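Brimurex就Golestani手持夹爪松爪延迟问题发布说明并启动免费更换

2024年6月1日，Nanby讯

Brimurex今日通知所有Golestani手持夹爪用户，该产品第一批次存在松爪延迟的故障，在夹持织物时可能使夹指在操作者松开扳机后仍保持闭合。受影响的设备共200台，全部为第一批次，由Brimurex位于Nanby的工厂装配。公司将为这些设备免费更换扳机回位组件和腕部线缆固定件，并提供新版固件。在更换完成之前，请用户停止用该设备处理织物、绳带和其他柔软物料。

第二批次及以后的设备采用了另一种回位组件，不在更换范围内，但同样需要更新固件。

事情经过

故障是在Tirkis项目中发现的。Tirkis是Brimurex的织物整理项目，由操作者手持夹爪在桌面上完成摊平、翻面、对折、理袖等动作，记录下来的轨迹用于训练机械臂。项目从去年冬天开始，使用的全部是第一批次设备。

4月，Nanby工作间先后发生两起松爪延迟。第一起发生在操作者翻折一件上衣的袖子时。操作者松开扳机，夹指没有张开，布料被继续拖向桌边。操作者按下手柄上的急停键，夹指仍未张开，最后关闭电源并用手把夹指掰开。没有人受伤，布料有一处拉丝。当班人员把这次情况记为“布料挂住”，设备重新通电后动作正常，当天继续使用。

第二起发生在同一工作间的另一台设备上。操作者用左手压住衣料，右手持夹爪理平褶皱，松开扳机后夹指保持闭合，夹住了操作者左手食指的指尖。旁边的同事切断了电源。操作者的指尖有瘀伤，皮肤没有破损，经医务人员检查后当天回家，休息后已恢复工作。

第二起发生后，Nanby工作间停用了全部第一批次设备。工程人员调出第一起的记录重新核对，认定两起属于同一故障。
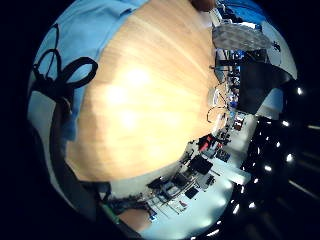
Tirkis项目工作间：木质桌面，浅蓝色织物袖，以及搭在上面的黑色绑带或线缆。

故障原因

调查由Brimurex产品安全负责人Merle Mudgway主持，工作包括拆检两台涉事设备、抽检同批次设备以及在台架上复现故障。

拆检发现，两台设备的扳机回位弹簧座都有磨损。弹簧座为注塑件，第一批次使用的材料偏软，与弹簧端圈长期摩擦后形成一道凹槽。弹簧端圈落进凹槽后，扳机能够回到外观上的原位，但内部的位置传感器读数停留在“轻握”区间。控制器据此判断操作者仍在握持，于是继续保持夹持力。

台架测试中，新弹簧座在累计使用100小时以后开始出现可测量的凹槽。凹槽出现并不等于故障马上发生，还要看扳机松开的速度和手柄的角度。手柄向下倾斜、扳机缓慢松开时最容易复现，而这正是操作者整理薄布料时常用的姿势。

第二个因素是线缆。第一批次的腕部固定件只有一个卡扣，线缆在卡扣与手柄之间留有一段余量。当这段余量被布料或绑带带住时，会对手柄产生侧向拉力，使扳机轴发生轻微偏斜，增加弹簧端圈卡在凹槽里的可能。台架上单独拉动线缆而弹簧座完好时，故障没有出现。弹簧座已经磨损时，拉动线缆会使故障更容易出现。

第三个因素在固件里。原固件规定，传感器处于“轻握”区间时，夹指以20牛的力保持，没有时间限制。这样设计是为了避免操作者手部疲劳时物件掉落。急停键在原固件中的作用是停止电机运动，电机停止后夹指由传动机构自锁，不会自行张开。第一起中操作者按下急停键而夹指仍然闭合，设备是按照当时的设计动作的，但这种设计不符合手持设备使用者的合理预期。Brimurex对此负有责任。

为什么集中出现在织物作业中

第一批次设备也被用于抓取盒子、瓶子和工具，目前没有收到这些用途中松爪延迟的报告。工程人员认为有两点原因。硬质物件在夹指稍有松动时就会滑落或被放下，操作者容易察觉；布料会随夹指一起移动，松爪慢了一些时，看上去像是布料自己挂在夹指上。另外，处理硬质物件时扳机通常一次放到底，整理布料时则反复轻按轻放，弹簧座的磨损更快。

Tirkis项目的布料多数较薄，摊在木桌上容易起皱，操作者要一段一段地把褶皱理开，手和夹爪离得很近。夹爪本体又会挡住操作者看向夹指的一部分视线，从上方往下看时，夹指是否已经张开不容易判断。原来的使用手册要求另一只手与夹指保持距离，但没有写明织物作业时怎样做到，操作者实际上很难一边压布一边遵守这条要求。
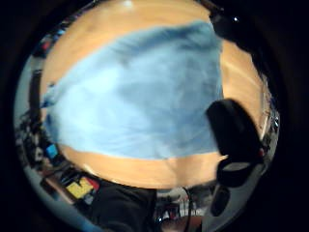 更换内容

扳机回位组件：弹簧座改为金属件，弹簧端圈改为磨平端面。新组件在台架上的测试时间已超过旧组件出现凹槽时的使用时间，拆检未见凹槽，测试仍在继续，结果会写入产品维护文件。

腕部线缆固定件：由单卡扣改为双卡扣，并加装一段护套，使线缆贴着前臂走线，不在手柄旁边留出余量。

固件：扳机处于“轻握”区间且读数没有变化时，夹指在短时间后自动张开，张开前发出提示音。急停键的动作改为先停止、再反向张开。需要长时间夹持的用户可以在设置中延长保持时间，但不能取消时间限制。

使用手册：增加织物作业一章，要求压布时使用随更换包提供的压布块，不用手指直接压在夹指的行程以内。手册还增加了每班开始前的松爪检查，检查方法见下文。

用户需要做什么

1. 查看手柄底部的铭牌。批次栏以“1”开头的为第一批次。
2. 第一批次设备请立即停止用于织物、绳带和其他柔软物料。抓取硬质物件可以继续，但使用前要做松爪检查。
3. 松爪检查的做法：手柄朝下倾斜，夹指之间夹一块泡沫，轻按扳机后缓慢放开。泡沫应当随即脱落。若没有脱落，关闭电源，贴上停用标记，不要再通电试用。
4. 通过购买时登记的联系人向Brimurex售后部门提交设备编号。更换包会寄到登记地址。
5. 更换回位组件需要拆开手柄，请由受过培训的维护人员操作。没有维护人员的用户可以把设备寄回Nanby工厂，往返运费由Brimurex承担。
6. 更换完成后安装新固件，再做一次松爪检查，并把结果填在更换包附带的卡片上寄回或拍照上传。

夹指夹住手指时，应先切断电源，再从夹指根部向外掰开。第一批次设备在安装新固件之前，不要依靠急停键松爪。

已经发生过类似情况的用户，无论当时是否认为是故障，都请告诉我们。请尽可能保留设备记录，不要自行清除日志。

对已采集数据的影响

部分用户使用Golestani采集训练数据，询问这些数据是否可用。在松爪延迟期间，设备记录的扳机读数与操作者的实际动作不一致，夹指开合的实测位置不受影响。Tirkis项目已对第一批次设备采集的轨迹做了筛查，凡是扳机读数在“轻握”区间长时间不变的片段均已移出训练集，等待人工复核。筛查脚本将随新固件一起提供。使用其他格式保存数据的用户，可以向售后部门索取筛查条件的文字说明。

Brimurex没有发现由这些轨迹训练的机械臂出现异常夹持。机械臂使用独立的夹爪和控制器，不含本次涉及的回位组件。

内部改进

第一起发生后，记录中没有使用“故障”一词，设备也没有送检，两起之间因此失去了一次处理机会。Nanby工作间已修改记录办法，凡夹指没有按指令张开的，一律停用并送检，不由当班人员判断原因。涉事设备由安全部门保管，调查结束前不拆封、不修理。

注塑件的材料变更也没有经过安全部门审核。采购部门在装配第一批次时更换了弹簧座的材料，图纸上的尺寸没有改变，进厂检验合格。今后凡扳机、传动和急停相关零件更换材料，都需要重新进行耐久测试。

Merle Mudgway表示：“第一次发生时我们就应当把设备停下来。操作者按了急停，夹爪没有张开，这一条已经足够了。我们把它当成布料的问题处理，结果另一位同事的手指被夹住。我向这位同事道过歉，也在这里向使用这批设备的用户道歉。”

她还说：“更换弹簧座能解决磨损，但急停键的动作和保持时间同样要改。只换零件的设备，我们不认为已经处理完毕，请各位把固件也装上。”

后续安排

更换包已开始寄送，先寄给登记用途为织物作业的用户，再寄给其他用户。Tirkis项目目前使用第二批次设备恢复了部分工作，新固件已经安装。第一批次设备在更换并通过松爪检查后才会重新投入使用。

完整的调查报告正在整理，完成后将发给所有登记用户。报告中会包括台架测试的条件和数据，涉及受伤操作者的个人信息不予公开。

关于Brimurex

Brimurex设计和制造手持夹爪、传感器套件及配套软件，在Nanby设有工厂和测试工作间。Golestani是公司的手持夹爪产品，用于动作示教和轨迹采集。

媒体与用户联系：Brimurex产品安全部，Nanby工厂

读者评论

扳机党
我们这边有台第一批的，叠毛巾时偶尔会“粘”一下，一直以为是静电。刚刚按第3条试了，泡沫没掉。已经贴停用了。

lin_weihu
请问寄回工厂的话要不要连腕带和线一起寄？说明里没写。

北窗
急停不松爪这个设计，去年培训的时候就有人提过，当时的答复是防止掉件。希望报告里把这一段也写进去。

Brimurex售后
回复lin_weihu：请连同腕带、线缆一起寄回，固定件需要在工厂重新安装。电源适配器不用寄。

小满的工位
第二批次也要装新固件，标题容易让人以为只有第一批的事，建议改一下。

lin_weihu
收到，谢谢。

旧扳手
保持时间最长能设到多少？我们夹着零件等胶干，太短不够用。

显示更多评论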